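Workshop Tips: Living With an Arm on the Bench

I have packed gift sets at the Trotham unit for a good many years, wine mostly, with glasses and preserves in the run-up to Christmas. We were told the arms would take the dull lifting off us. Some of it they have. The tips below are for people on the floor who have been handed one of these things and a short talk, and who will still be there after the chap who gave the talk has gone home. Those who sell them will tell you a different story, and they are welcome to come and do an October with us.

Ask what it is meant to replace

Get this in plain words before anyone bolts anything down. "Helping with the bottle line" can mean lifting, or loading, or checking, or standing in for two people on the late shift. At Trotham the first leaflet from Tokard said "up to 510 sets a shift". Up to is doing a lot of work there. Write down what you pack now, by hand, on an ordinary day with an ordinary number of interruptions, and keep the sheet. You will want it when somebody quotes the leaflet back at you.

Mark out the bench

Cheap and worth doing. Brown paper over the top, blue painter's tape in a grid, and everybody can say "second square from the back" and mean the same place. It helps the people more than the arm. A few notes from doing it badly the first time:

Pull the paper tight before you tape. Wrinkles creep.
Press the tape down with the back of a spoon.
Don't fuss if the lines wander a bit.
Change the paper when the scuffs start to look like tape.
Keep drinks off it. Yes, tea as well.

Try the awkward load early

Anyone can make a demonstration look good with a wooden block. Give it the thing you really sell. For us that is the copper wire holder, which is all loops and gaps and has no flat side worth the name. Two full bottles in it is a fair old weight for a person's wrist by mid-afternoon, so I will grant that this is the lift I'd most like to be rid of. Glossy glass is the other nuisance. Try it with bottles standing in the holder and with one lying down on the paper, since that is how they end up on a real bench.
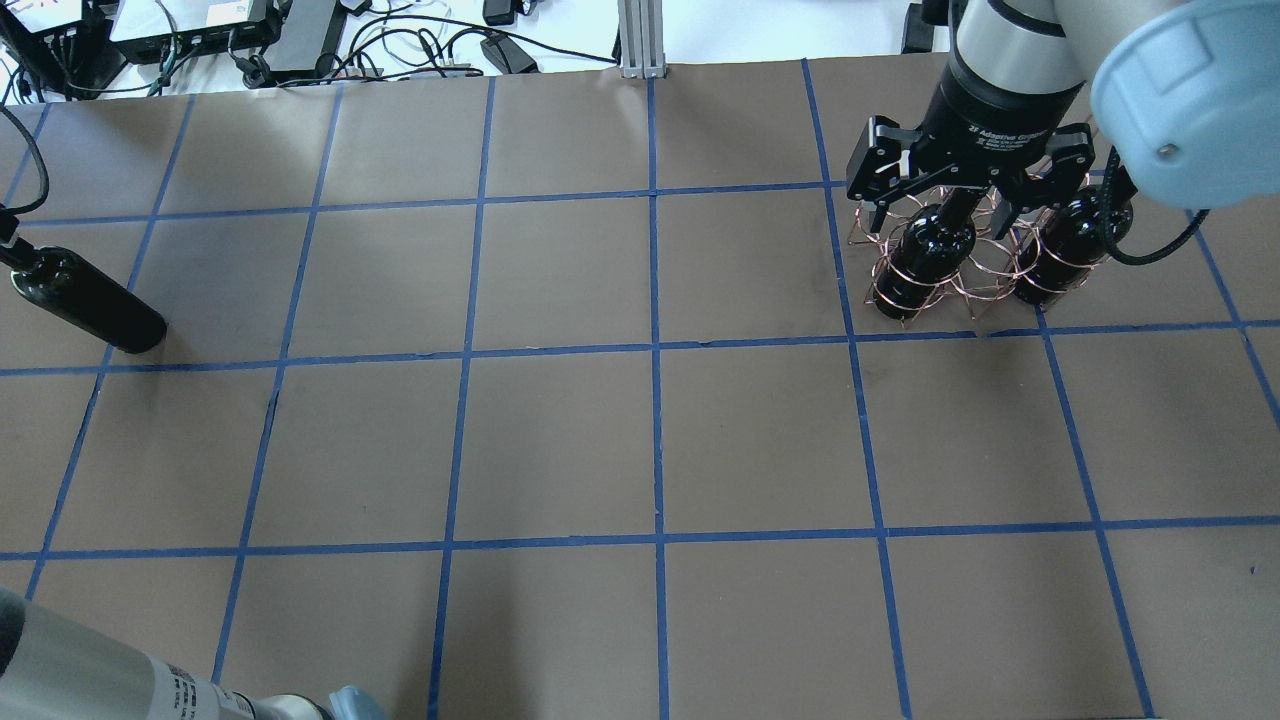 Tie the cables, then tie them again

Hook-and-loop straps beat plastic ties for anything on a moving arm. You can shift them along without cutters, and you will be shifting them along. Leave slack at the bends and none to spare on the straight bits. A loop that hangs low will find the neck of a bottle sooner or later. Run a hand along the whole cable at the start of the shift, with the arm stopped, and look for rubbing where it crosses a joint.

Do not let anybody tell you this is a job for the supplier. Our service cover with Qaisi has a call-out time I could knit a jumper in. The straps are cheap, so keep a bag of them in the drawer with the tape.
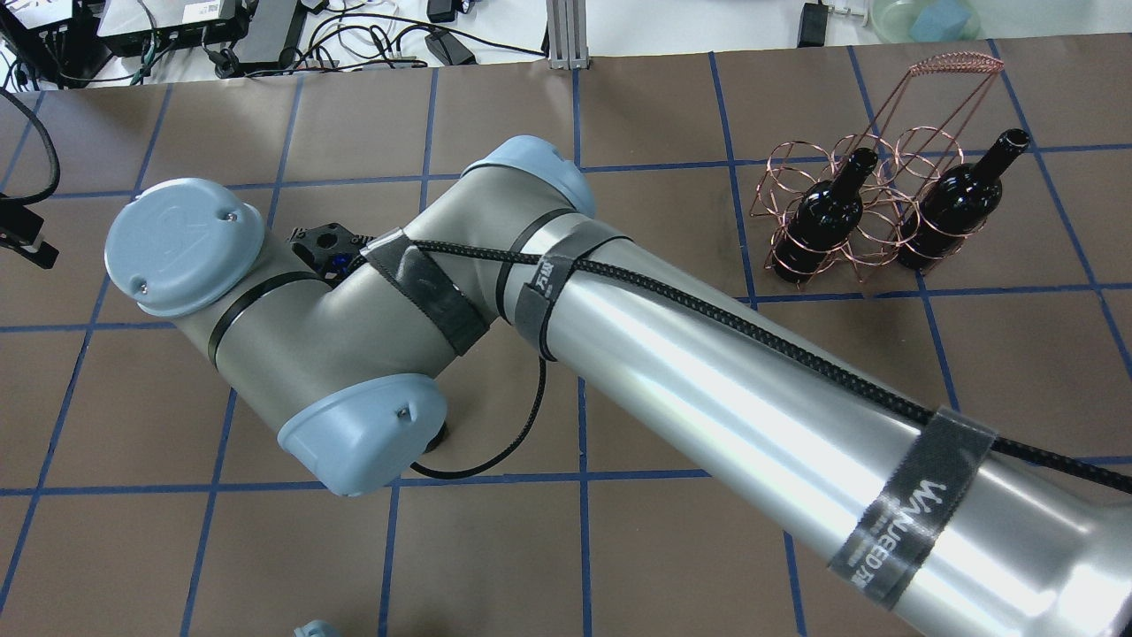
Cable strapped along the arm, with slack at the elbow. The wire rack is behind.

Know where the red button is

Every handset has one. Before you start, put your hand on it without looking. Then do it again from where you would really be standing, which is never where the talk assumed. With two handsets on the side table, label them, big letters, because they look alike and the wrong one is no use to you in a hurry. Keep a clear patch round each. Ours tend to vanish under chargers and spare leads by dinner time, and I have moved the same black plug off the same handset more times than I have had hot dinners there.

Keep a proper log

A school exercise book will do. Time, what it was lifting, what went wrong, who sorted it out, how long that took. That last column is the one management never asked for. When we ran our first count of 1,000 lifts, the weekly sheet from the Enix software gave us a nice green bar. The book gave us 30 stops, each one needing a person to walk over, look, reset and put things straight. Those minutes come out of somebody's day and they do not show up on the bar.

Single bottles, by the neck

Slower than a person, and I don't mind that. What matters is where you put your own hands while it is happening, and the answer is nowhere near.

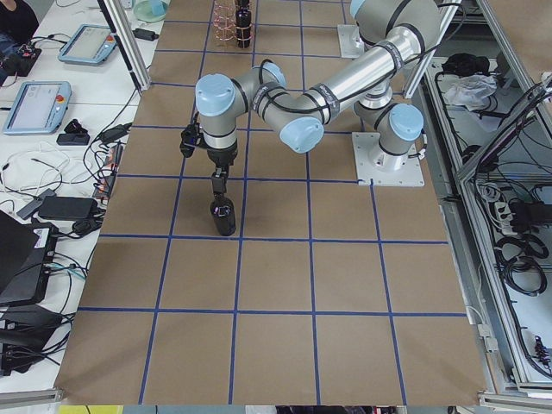

The same goes for reaching across to straighten a rack at the back. It is a natural thing to do, you have done it all your working life, and the arm has no idea you are about to. Stop it first. If stopping it costs the target, let it cost the target, and put that in the book too.

Watch what happens to the job

Less lifting, I'll give them that. My shoulder agrees. But minding a machine is tiring in a different way, and the day gets lonelier when two of you become one of you and a handset. Ask for the minding to be shared out and swapped every hour. Ask who gets trained to set it up, and whether it is only ever the youngest. Ask whether the pay changes with the skill. We were told that one was being looked at.

And keep your hand in. Pack a few sets yourself each week, start to finish. We did 1,100 by hand the week the arm was off for a part, and the ones who had kept in practice carried the ones who had not.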